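Staltis pays people to tidy counters so its robot won't have to be told how

Staltis, the company behind the Rana housekeeping robot, says it has collected 700 hours of people doing small jobs with their hands while wearing a camera on the head. It wants hotels to believe this is most of what a machine needs before it can set up a guest bathroom. The recordings may well be useful. The claim built on them is a good deal bigger than anything the company has shown so far.

The method is simple enough to describe. A person stands at a counter, looks down and does the job: moves a box, sets out a tray, clears the surface, wipes it. The camera records what the hands do from more or less where a robot's own camera would sit. Software then tries to work out the position of each finger and turn that into movements for the Rana, which has two arms and a gripper on each. Where that fails, an operator takes over from another room with a pair of handheld controllers and steers the arms through the job, and that session goes into the training set too.

Hanna Tkachuk, who runs the demonstration program at Staltis, said the people recording get very few instructions. They are asked to start with both hands in view, to work at a normal pace and not to tidy up the room first. "We want the counter the way it is," she said. "If there's a box hanging over the edge, good. The robot is going to meet that box." 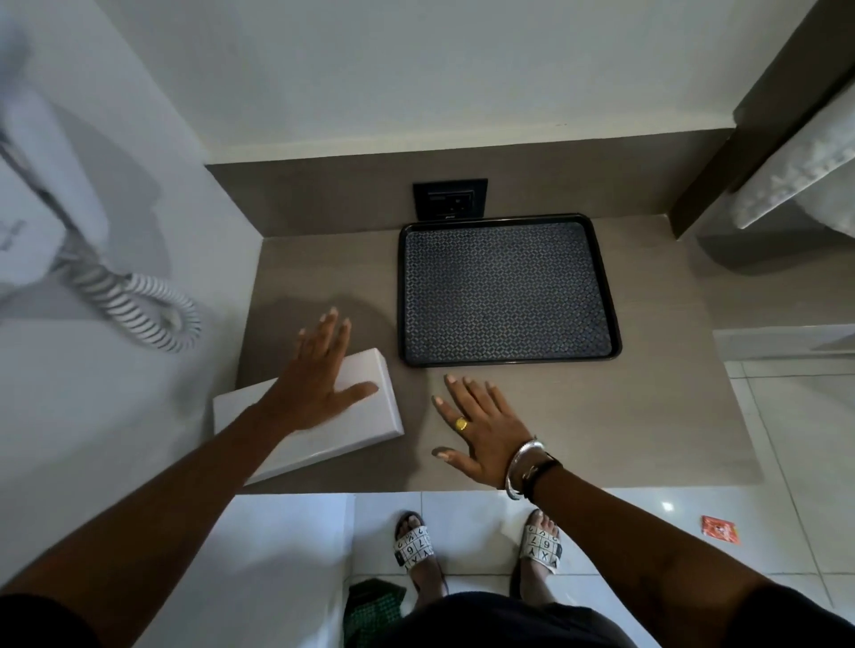 Manju Dixit is less impressed by hours. A hand laid flat on a box, she said, feels whether the box is about to slip, and none of that feeling ends up in a video. She has spent long enough steering arms by remote control to distrust any plan that treats the two kinds of recording as the same thing, and she would trade a large pile of head camera footage for a small pile of controller sessions in which the gripper made contact. "You can watch me button a shirt all day," she said. "You still haven't felt the button."

Staltis does not really dispute this. Its answer is cost. A remote session needs a working robot, a trained operator and somebody to put things back where they were, while a head camera goes in the mail with a return label. Tkachuk said the company has 200 people recording at home, at work and while traveling, and that an operator session costs many times more per finished task. She would not say how many times.

She was also vague about results. In a demonstration for hotel buyers in July, a Rana was given five bathroom counter jobs it had been shown only through head camera recordings. It finished two without help. The other three were completed by the remote operator, who was introduced to the buyers afterward and got a round of applause. The company's own summary of the day, sent out later, lists all five as "completed," with the operator mentioned in a note at the end. Asked about the wording, Tkachuk said the operator is part of the product.

If so, that ought to be on the price sheet. The hotel group Edton, which is considering a trial, was quoted a monthly rate per machine that leaves out operator time. Annelies Wieser, who handles purchasing for Edton, said she had assumed the robot would be working alone by the second week and was now asking for a cap on operator hours in writing. She has not received one.

The rival firm Plorora has gone the other way and trains only on remote control sessions. It has published no success figures either, so there is not much to compare.

Staltis plans to add pressure-sensing gloves to its recording kit, which would go some way toward meeting Dixit's objection. The gloves are not ready, and early testers have complained that they are bulky and don't fit over rings. Until they ship, the company will keep recording with the camera alone. It has not set a date for a demonstration with the operator switched off.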